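Table Linen Rental: Frequently Asked Questions
Gultden Linen Service, Jirnitholm depot

Ordering

How do I find the right cloth size?
Measure the table top, then decide on the drop. The drop is the length of cloth that hangs below the edge on each side. Add the drop twice to each dimension of the top. For a round table, add it twice to the diameter. A lap-length drop is usual for seated meals. A floor-length drop equals the height of the table and is used for display, buffet and registration tables.

If your result falls between two listed sizes, order the larger one. Do not plan on pinning or folding a smaller cloth to fit.

Does the listed size include the hem?
Yes. All sizes are finished sizes, measured flat after laundering. Cotton cloths may measure slightly under the listed size toward the end of their service life. They are withdrawn when the shortfall can be seen on a standard table.

What is the difference between the Chae and Tikeck ranges?
Chae is a cotton and polyester blend with a plain weave. It absorbs spills, holds a crease and can be ironed at medium heat. Tikeck is all polyester. It sheds liquid for a short time before absorbing it, resists wrinkling and must be ironed only on a low setting. Colors in the two ranges carry the same names but are dyed separately, and they will not match exactly side by side. For a head table with several cloths, stay within one range.

Can you match a color from another supplier?
No. We can send a swatch for comparison. Compare it in the light that will be used at the event. A dark green that looks neutral in daylight can shift toward blue under some LED lamps and toward brown under warm ones. Screen colors on the order page should not be used for matching.

How large a deposit is charged?
The deposit is $200 per order, whatever the size of the order. It is released when the return has been sorted and inspected. Orders for the large banquet set, item 758, follow the same rule.

How early should I order?
Standard white and ivory are normally in stock. Colored cloths should be reserved as soon as the table plan is known. December is the exception: everything in the catalog is reserved on a first-come basis and substitutions are not offered.

Can I change the order after it is confirmed?
Until the order is packed, yes. Send the change in writing with the order number. Once an order is packed it is sealed, and additions go out as a separate order with a separate delivery charge.

Delivery and setup

How are the cloths packed?
Cloths are pressed, folded and shrink-wrapped by size. Each wrap carries a label with range, color and finished size. Round cloths of floor length can be supplied on hangers on request. Hangers have to come back with the linen.

Will there be fold lines?
Chae cloths show fold lines when first opened. Most of them relax if the cloth is laid out the evening before. If there is no time for this, run a steamer along the fold from the underside, keeping the head moving. Do not spray the cloth with water, as this may leave a ring on the darker colors.

Which side faces up?
The hem is folded to the reverse, so the side without the turned edge faces up. On Tikeck cloths the face also has a slightly smoother finish. Dark colors show a cloth laid wrong side up more clearly than light ones do, mostly at the corners.

How do I keep a cloth from slipping?
Use a felt or foam underlay cut just short of the table edge. Underlays reduce slipping, soften noise and protect the fabric from rough table surfaces. Spring clips may be used outdoors. Tape, staples, pushpins and adhesive putty are not permitted on any cloth. Safety pins are permitted only inside the hem.

Do dark cloths need different handling?
In use, somewhat. Lint, flour, powdered sugar and paper fibers are far more visible on dark green, navy and black. Set these tables last. Remove dry particles with a lint roller or a barely damp microfiber cloth, working in one direction. Rubbing back and forth raises the surface of the yarn and leaves a pale patch that looks like a stain but does not wash out.

Colored plastic cups and bowls can be used on any of our cloths. Check that the base is clean and dry before setting it down. Pigment from inexpensive plastic does not normally transfer to fabric, but food residue on the underside does, and it is often found only when the table is cleared.

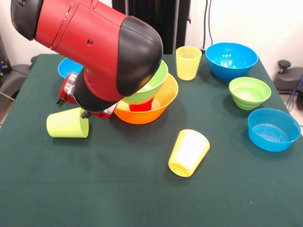 Chantal MacPherson wrote to us that this advice leaves out oil. At her hall, the marks that came back on the damage report were nearly all from salad dressing that had run down the outside of serving bowls, and they could not be seen on the dark cloths until the next morning. She asked that we tell people to wipe the outside of a bowl before it leaves the kitchen, and to put a liner under anything that gets passed around.

We agree with both points. Oil darkens a dyed cloth only slightly while the fabric is flat and well lit, and the mark spreads along the yarn for several hours. Paper or fabric liners are listed under accessories. A folded napkin under the bowl does the same job.

Spills and stains

What should I do when something is spilled?
Blot with a dry white napkin or paper towel. Lift solids with the back of a knife. Do not rub, and do not apply salt, soda water, white wine, hand soap or a stain stick. These products change how the stain reacts to our wash chemistry, and some of them set it. Mark the spot with a loose safety pin through the nearest hem, or put a note in the bag.

Which stains are treated as normal use?
Wine, coffee, tea, sauces, fats, fruit and ordinary food soil are covered by the rental price. Most are removed in the first wash.

Which stains are charged?
Candle wax, ink, permanent marker, hair dye, paint, glue and rust. Also charged are burns, cuts, and mildew caused by storing linen damp. The charge is the replacement value of the cloth less an allowance for age. Cloths that have been charged at full replacement value can be collected from the depot by the customer.

How do I deal with candle wax?
Leave it alone. Scraping warm wax pushes it into the weave. Let it harden and return the cloth with the wax in place. Wax that can be removed in one treatment is charged at a lower rate than wax that has been ironed or scraped. Dyed candles are a separate problem, and the dye often stays after the wax has gone.

Is glitter allowed?
No. Metallic confetti is allowed if it is shaken out before return. Glitter passes from load to load in the washers and cannot be fully removed from the lint system.

Can I wash the cloths before returning them?
Please do not. Household detergents often contain optical brighteners, and brighteners change the shade of ivory and pastel cloths permanently. A hot dryer will also set any oil that remains in the fabric.

Returns

How should used linen be returned?
Shake out each cloth and put it in the mesh bag supplied. Do not use plastic trash bags. Linen sealed in plastic while damp can develop mildew quickly in warm weather. If a cloth is wet, hang it over a rail or a chair back until it is dry to the touch, then bag it. Cloths do not need to be folded.

Keep napkins in a separate bag. Check them for cutlery first. Forks and teaspoons are the usual cause of torn linen in our washers.

When is the return due?
Linen is due within three business days of the event. The depot accepts returns at the rear door from 8 a.m. to 5 p.m. After that time, use the lockable return cage and keep the numbered tag.

How is the return checked?
The bags are emptied at the sorting table, sorted by range and color, and inspected before washing. A second inspection follows pressing, when oil and dye marks are easiest to find. Charges are issued after the second inspection only.

What if I disagree with a charge?
Reply to the charge notice before the payment date. The cloth is held in rack 37 until the matter is closed and may be viewed at the depot by appointment. Write to Xiaoqing Zou at the depot office and include the order number and the number printed on the hem tag.

Something of ours went back with the linen. Can it be recovered?
Usually. Items found in the bags are kept in the depot office with the order number attached. Table number holders, serving spoons and children's cups are the most common. Paper items are seldom recovered in usable condition.

Buying linen

Do you sell used cloths?
Yes, when they are withdrawn from rental. They are sold by weight, unsorted within each color group, and may have small holes or faded areas. They are suitable for drop cloths, underlays, craft use and covering work tables. Sizes cannot be chosen in advance.

How should a purchased Chae cloth be washed?
Wash warm with a detergent free of brighteners. Wash dark colors separately for the first few loads. Do not use fabric softener, as it reduces absorbency. Remove from the dryer slightly damp and iron from the reverse.

And a Tikeck cloth?
Wash cool, dry on low, and remove promptly. Pretreat grease with a small amount of dish liquid. Avoid chlorine bleach. Polyester holds on to oil more strongly than cotton does, so check the cloth under a bright light before drying and repeat the wash if a mark is still there.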